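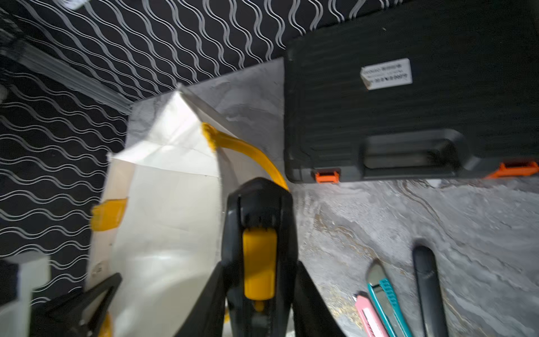
Khurram Bukhari reckons I've got the order wrong, and that any entry on the Emthorpe smoking rule should begin with the appeal, seeing as that's the part people look up. Fair enough, Khurram, but I'm starting with the rule and you can skip down.

The Emthorpe smoking rule

The Emthorpe smoking rule (some people call it the courtyard rule) is a local policy on whether patients in long-stay care can smoke or vape on the grounds. It covers the hospital at Emthorpe and the smaller hospice at Siltum, which shares its management. I grew up between the two, so forgive me if I wander a bit.

Background

Until the rule came in, staff worked it out case by case. If you were dying and wanted a cigarette, a nurse wheeled you out to the courtyard and that was that. My aunt did it most evenings and the nurse used to bring her a blanket. Then the hospital went fully smoke-free, grounds included, and the old habit was suddenly a breach with a $109 fine attached. Vapes were treated the same as cigarettes, whatever was in them.

The Wilberg case

The fight started in February, when a patient named Wilberg was fined twice in one week. He was in palliative care and couldn't walk as far as the front gate, let alone across the road to where smoking was allowed. His daughter wrote to the local paper and the letter got passed around like mad! A petition followed with 869 signatures, which is a lot for a town where the footy club struggles to fill a bench.

The hospital's position was that oxygen is used on the ward and a fire there would be a catastrophe. I don't think that was a silly argument – oxygen and open flame is a horrible mix – but he'd been fined in the courtyard, well away from any of it.

The appeal

(Here you go, Khurram.) The fines went to a review officer called Timmermans, who cancelled both on 15 April 2019. The decision runs to 13 pages and most of it is about the word "grounds". Timmermans found the signs didn't make clear that the courtyard counted, and left the bigger question of compassion to the hospital.

The rule today

Palliative patients can now apply for an exemption, signed by their doctor, to use a marked corner of the courtyard. Lighters stay at the nurses' station. Cannabis is handled separately and needs a prescription, and it can't be smoked on site at all. Visitors get no exemption and their fine has gone up to $400.

Siltum has the same form but no courtyard, so patients there use the side verandah.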